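Print this page
E-mail this page

Jondell 8 Model Rocket Launch Controller

I've been selling rocketry gear out of Turine for a fair while now, and the Jondell 8 is the one I get asked about more than anything else in the shop. It's an eight-pad controller for clubs and schools, and I fly with one myself, so I'm a bit biased (sorry!).

The old Jondell ran off a car battery and weighed as much as a small dog. This one has its own lithium pack and comes in a grey case with a proper carry handle. You get a keyed arming switch, a continuity light for every pad, and a launch button with a cover you have to flip up with your thumb. The buzzer is loud. My neighbour has mentioned the buzzer.

We took 2 of them out to the Zundcombe field in June and ran them all day, mostly C and D motors, plus a couple of bigger birds that Bořivoj Hrnčiar had been building over the winter. His Štěpánek kit went to 2,279 feet on the altimeter, and he'd like everyone to know that. It drifted over the creek and came down in somebody's canola, but the fins were fine and he had it back on the rod after lunch. 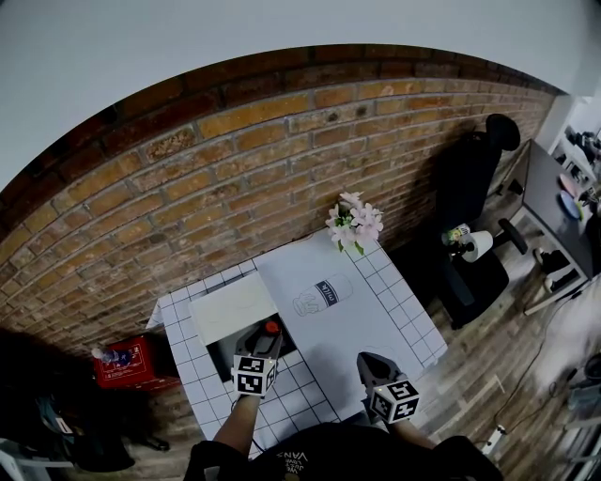
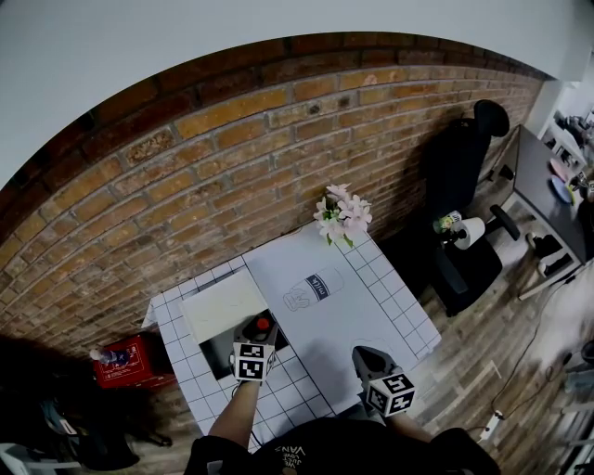 Now, cable. Each pad lead is long enough for mid-power flying, but if you're going up to high power you'll want the extension reels, and those are sold separately. Please check your club's safe distances before you order — I've had people buy the short reels and then ring me from the paddock. The clips are plain alligator clips. They get crusty from the exhaust, so give them a scrub with a bit of sandpaper at the end of the day and they'll last for ages.

Charging takes overnight from flat. I top mine up the evening before a launch and have never run it down, even on school days when there's a queue of kids with igniters falling out of everything. If yours does start fading, the pack slides out from the back with four screws and I keep spares on the shelf.

The part number is 3156-J if you're ordering by phone. Igniters, motors and launch rods aren't included, and motors can't go in the post, so you'll need to pick those up from the shop.

Price and stock checked 12/17/25. Next lot is due once this one's gone, same colour, same case.

Print this page
E-mail this page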